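December 10, 2025

So I finally gave in and started ironing again. I know, I know! For years I was a firm hang-it-in-the-bathroom-and-hope person, and then I found my aunt Coralie's old table linens in a box marked Brunton (the town she lived in before she moved out to the coast) and every single piece had creases you could lose a coin in.

There were 8 napkins, two runners and a tablecloth long enough for a wedding. I did the napkins first with the iron on medium, dry, and got nowhere. Then I called Angus Baxter, who used to press shirts at a hotel, and he laughed at me for a good minute. Linen wants to be damp, he said, properly damp, and you roll it up in a towel and leave it alone while you have your lunch.

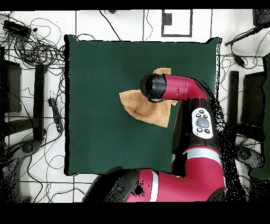

*Tan cloth on a green mat, still all crumpled.*

I had soup, and then I had another go. What a difference! The iron slid instead of dragging, and the hems went flat with hardly any pushing. I did the backs first so the embroidery on the front wouldn't get squashed and shiny, which was another Angus tip, and he was right about that one too.

The tablecloth is still waiting. I'm thinking of doing it on the bed with a blanket underneath, unless one of you has a better idea for big pieces (leave me a comment, please, I'm desperate). And if you know how to get an old candle wax spot out of a runner without leaving a ring, I'd love to hear that as well. I've tried brown paper twice and the ring is still there.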